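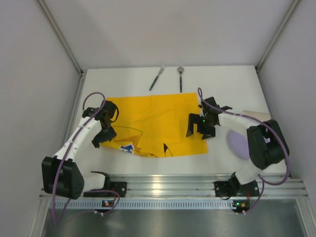

Setting a place is where I like to start this course, and yes, I know you've all eaten dinner before! Before anyone touches a plate I want you thinking about the cloth, because everything else gets lined up against it. Get it square to the edge of the table and work from the middle out with flat hands. One bunched corner, like the crumpled lower left of that yellow one, and your knife will rock every time somebody sets it down. Keep the flatware up at the back while you smooth. The knife and spoon with the blue-green handles are parked well clear of the fabric, and yours should be too.

A few things from my own notes. Naheed Awan taught me to iron cloths on the wrong side, mostly to save the print, and I still do it – even on kids' cloths. Prints have a right way up, so pick the diner's side first and turn the picture to face it. Faint fold lines are fine for a family table. I'd press them out for the October supper.

Once the cloth is flat, look at what's left around it and decide what comes in first. I go plate, knife, spoon (Babar Jadoon does it the other way around and we argue every year). Leave the spoon above the cloth with its handle toward you and it's an easy reach.
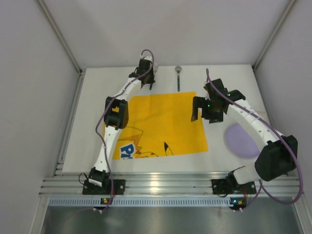 For next time

Bring one cloth from home, any size, and 3 pieces of flatware. Read the Daltitz handout on napkins, up to the part on folds.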